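The robotics club at Brostham meets in a room that smells of soup, and its captain, a junior, apologizes for neither the smell nor the club's record. "We came in 28th," she says. "There were 30 teams. One of them had a bus break down."

This year's task sounds like something a toddler could do. Working in simulation, each team has to teach an arm to press colored buttons in whatever order the judges call out. The club named its program Riviere, after losing a vote to name it anything else.

"People hear 'button' and they stop being impressed," she says. "My own mother asked if I'd be home for dinner, then."
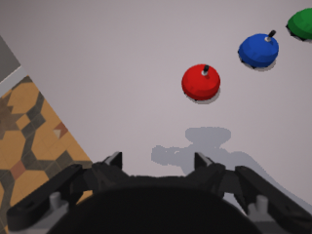 The first version took six weeks and had a strong personal preference for red. "You'd ask for green and it would go to red. You'd ask for blue — red. We had a long talk about whether that was our fault." And was it? "Oh, completely. Somebody had typed the same word on every line. I'm somebody."

Run 3094 was the first to get a whole sequence right, at two in the morning, with the entire team asleep. They found it in the log over breakfast.

The regional is in October. Asked what she expects, she thinks it over. "Twenty-seventh would be nice."

Last updated: October

Comments

My son was on the bus. They did get there eventually.

What language is Riviere written in? Ours likes blue.

Can confirm the soup.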